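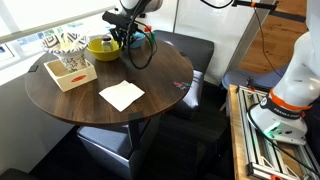
The round table by the window, with the striped vase in its box and the yellow and blue bowls.

Table and bowls: notes for members

The round table has been in use since August and most of you will have sat at it by now. It replaced the two folding tables, which went to the Clikis reading room. We bought it secondhand from Krūmiņa for $79, delivery included, and Ulla Forsberg oiled the top before it was put out.

The zigzag vase stays in its wooden box. It is top-heavy with stems in it and the box keeps it steady. Please lift the two together when you wipe the table. The yellow bowl is for the small glass jar and the blue bowl is for odds and ends. Both bowls go toward the back so there is room to fold napkins at the front.

Wipe the wood along the grain with a damp cloth and dry it right away. No spray cleaner. There are already 3 pale rings on the old side table in the hall from hot mugs, and we would like to keep this one clear of them. Cork mats are in the top drawer of the Pala cabinet.
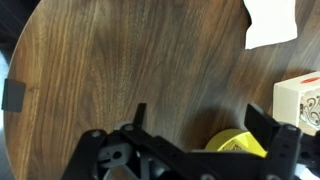
Where should wet stamps and ink pads go after card making?
On the plastic tray next to the sink. Blot the stamps on scrap paper first and leave them face up until the next morning. Whoever opens up puts them back in the cabinet.

The napkin folding group meets again on Tuesday at 3. There is space for 8 at most, so put your name on the sheet at the front desk if you plan to come. Paper napkins are supplied. If you would rather work with cloth, bring your own, ironed and square. Ulla will go over the plain square fold first and then the pocket fold from the Sinum booklet, which several people asked for last time.
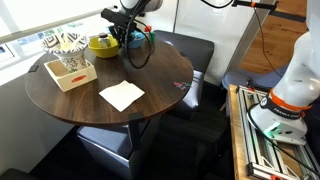
A white napkin laid at an angle near the middle of the table.

Spare napkins are always welcome, plain white or one color. Leave them in a bag at the front desk with your name on it.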